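Home | Stories | Essays | Archive | Submit

The Left Hand

Reading time: 4 min

My shift at Kasent began at four in the afternoon, when the day people were already putting on their coats. In October it was nearly dark when I came out of the bus at the Fistthorpe stop, and the only bright window on the street was ours.

I was hired as a teacher. This is what the contract said, and my mother was so proud of this word that I never explained it to her. She told her sister that I had a class of young ones. I let it be.

I had two students and they were both arms. I sat in the next room with a screen in front of me and one handle for each hand, and what my hands did, the arms did also, a very small moment later. When I had done a task well, I pressed the pedal and it was kept. When I had done it badly, I pressed the other pedal and it was as if it never happened. I have often wished for this second pedal since.

The target was 80 good ones for a shift. In my first week I made eight on the best day. My supervisor, a patient woman from the Serrano office, stood behind my chair and watched me push a cup to the floor.

"You are holding your breath," she said. "They can't learn it from a person who holds her breath."

"They can't hear if I breathe."

"No. But it is in your wrist."

She was right, and I was angry with her the whole way home.

By the third week I was at 70, and my wrists had become quiet. That Monday the task was fruit. There were grapes in a purple bowl, and a banana beside it on the white table, and I had to lift the banana and lay it in the bowl without crushing anything. The left hand did the work. The right hand only had to wait, open, out of the way.

I had thought it would be an easy night. A banana is not heavy and it doesn't roll like an orange. But it is a curved thing, and if you take it in the wrong place it turns in the fingers and hangs with its nose down, like a tired fish. I took it too near the end. I took it too near the other end. Then I brought the left hand over the middle of it and stopped there.
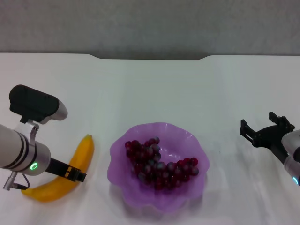
I stopped because I had remembered my grandfather.

He had the stroke when I was nine years old. It took his right side, and he had been a man who did everything with the right: he wrote with it, he cut bread, he corrected us. Afterwards the right hand lay on the tablecloth half open, and the left one had to go to school. My grandmother was the teacher. She put a plate in front of him every morning, and next to the plate a fruit, and she said, "Bring it here." Nothing else. He would reach, and hang over it, and not go down. I thought then that he was afraid. I was a child and I wanted to shout at him to just take it.

Once I did it for him. I picked up the pear and put it on his plate, and I was waiting to be thanked. My grandmother took it off the plate and placed it back on the cloth, in exactly the same spot.

"Now he has to begin again," she said to me.

The clock on my screen was running. A pause in the middle is bad; the arms learn the pause too. There was a story among the operators about somebody at the old Himeleo site who used to scratch his neck before every grasp, and for months afterwards the arms made a little stop in the air, all of them, for an itch that they did not have. I don't know if it is true. It was told to every new person.

I breathed out. I looked at my own left hand on the handle, and I saw that it was not the one that I write with, and that it had learned this also only lately, in three weeks, from nobody.

I went down. I closed the fingers slowly and lifted, and the banana turned a little and then stayed. I carried it across and laid it on the grapes.

By the rule I should have thrown this one away. The pause was long — almost 8 seconds, the screen said — and it had nothing to do with fruit. My foot was on the second pedal. I kept it there for some time.

Then I moved it over and pressed the first.

Through the wall I heard the day's last cart go down the corridor. I got up, went into the other room, took the banana out of the bowl and put it back on the table, in the same spot as before.

Shares: 70
3 comments
Previous story | Next story | Back to top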